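Everything in this folder is about cups. Tipped-over cups, mostly, and the business of getting them stood up and stacked again. If you came looking for the tea towel folding notes, they're in the Zeseo folder next door and I haven't touched them for ages (sorry!).

# cups-on-a-desk

I keep this as a plain folder of photos plus one text file, with a long README because I forget things. It's the third of my little household sets, after the cutlery one and the sock one, and it's by far the one I've enjoyed most. I live in Skallthorpe, I own more odd cups than is decent, and I like sorting things. That's really the whole background.

Last updated: 20 Jan 2024

## What's in it

- `photos/` – 4,000 pictures of cups on desks and tables, in all sorts of muddles
- `cups.txt` – one line per cup, with my name for it and what it's made of
- `layouts.txt` – the starting layouts, 50 of them, in words
- `README.md` – you're in it

The photos are the bit most people want. `cups.txt` is the bit I'm proudest of, and I'd ask you to at least skim it before you start renaming things, because I spent a silly number of evenings settling on those names.

## The desk

Most of the tidying takes place on a varnished desk with an orangey-brown grain and a curved front edge. I love that edge to look at and dislike it to work on. A cup on its side doesn't roll straight, it goes round in a lazy arc, and if it gets going near the curve you'd better have a hand ready.

There's also the stationery corner, which I've never moved and am not going to. It lives at the back left and it's a proper jumble, with a yellow carton doing duty as a pen pot. I like that it's there. People's desks have stuff on them, and a cup set photographed on a perfectly bare surface wouldn't be much use to anybody trying to tidy a real one.

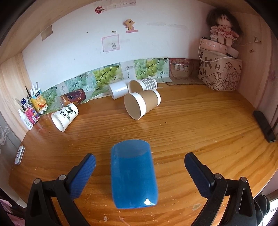 *Layout "all over": six cups down, pen pots at the back.*

"All over" is the layout I use most. Every cup goes on its side, no two pointing quite the same way if I can help it, and the stationery stays put. It's a good one to begin with if you're trying out your own stacking order, as the cups are different enough that you can talk about them without getting in a tangle ("the panda one", "the gingham one" and so on).

## The cups

These are the regulars on that desk, with the names I use in `cups.txt`:

| name | what it is | notes |
|---|---|---|
| `blue` | see-through blue plastic | shiny, a bit scratched |
| `kraft` | large brown paper, white bands | the big lad |
| `gingham` | paper, grey and white check | white band at the rim |
| `plain` | glossy white | easy to lose against pale things |
| `redbrown` | dark red and brown print, with some orange | busy artwork |
| `panda` | white paper, pandas and green leaves | everybody's favourite |

A few remarks that didn't fit in the table:

**blue** is the awkward one. Light goes through part of it and bounces off the rest, so in some photos it looks pale grey at one end and properly blue in the middle. If you're labelling by colour, label it blue regardless. I started out with a separate "pale blue" tag and had to go back and undo the lot, which was a miserable afternoon.

**plain** is dull but please don't skip it! It's the cup that tells you whether your sorting rules work when there's no pattern to go by.

**panda** gets picked first by every visitor who has a go. I've stopped fighting it.

**redbrown** changes a lot depending on how it's lying. One side looks nearly maroon, another is much more orange, and I did once log it twice under two names. If you spot a `maroon` anywhere in the older notes, that's the same cup.

## How I tidy

I've tried it lots of ways. What I do now:

1. Clear a patch in the middle of the desk first.
2. Stand up the biggest paper cup and put it in the patch.
3. Feed the others in, wide before narrow.
4. Leave the plastic one until the end and stand it on its own.

Step 4 is a matter of taste. Plastic cups will nest with paper ones, but in my experience they grip on the way back out and you end up yanking, and then the whole stack is over again and you're on your hands and knees. I'd sooner have one stack and one loner. My sister set hers up the other way round and is perfectly happy.

If two cups are touching or overlapping, sort that out before anything else. Ease the top one off sideways and let the other settle. The `touching` photos are all about that moment, and they're the ones I'd look at if you're only going to look at a handful.
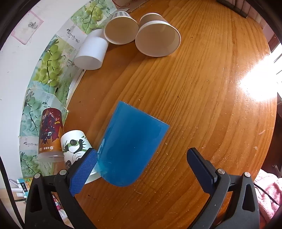

Photo: Cirkden household sets / cups-on-a-desk

The corner of the blue cup sitting over the panda cup's rim is exactly what I mean by `touching`. I count it even when the overlap is tiny. `redbrown` is right beside them on the left, so you've got three cups in a clump and plenty of bare wood to the right to move things into. I'd take the blue one off to the right, every time.

## Tags

Each photo has one or more of these, kept in the filename (I know, I know, but it works for me):

- `down` – at least one cup on its side
- `touching` – two or more cups in contact
- `clump` – three or more close together
- `clutter` – non-cup things on the desk as well
- `close` – nearer view, only part of the desk showing
- `done` – stacked or stood up, ready to put away

A photo can be `down` and `clutter` and `close` all at once. It can't be `down` and `done`. I was tempted to allow it for the ones where a single cup had escaped, and decided that way lay madness.

## Known niggles

- There are 18 photos where I couldn't decide on `touching` or not. They've got a `q` on the end of the name. If you've got good eyes, have a look and tell me what you reckon.
- Cup sizes in `cups.txt` are small / medium / large by eye. I never measured them. I keep meaning to.
- The layouts list was written from memory in places, so the wording is looser for the early ones. Numbers 40 and up are much better described.
- `gingham` is spelt `gingam` in a few old lines. It's on my list.
- Lettering on cups isn't transcribed anywhere. It was never what I was after, but if somebody fancied doing it I'd happily add a column.

## Can I use it?

Yes, please do. Use the photos for whatever you like, and mention Cirkden somewhere if it goes public. If you print any of them (someone did a calendar!) I'd love to see it.

The Zeleke set of kitchen shelves uses the same tags as mine, so the two can be mixed without much bother. Watch out for their `close`, though, as they use it to mean a cupboard door is shut. I found that out the slow way.

## Still to do

I'd like to add mugs in May, once I've worked out what to do about handles. Handles change everything: they stop a mug rolling, for a start, and they don't nest, so steps 2 and 3 up there go straight out of the window. It might need to be its own folder. I've also got a box of lids under the stairs that don't seem to fit any cup I own, and I'm half inclined to do a set of just those.

Corrections are welcome, especially to `cups.txt`. Put the photo name in the message so I can find the one you mean.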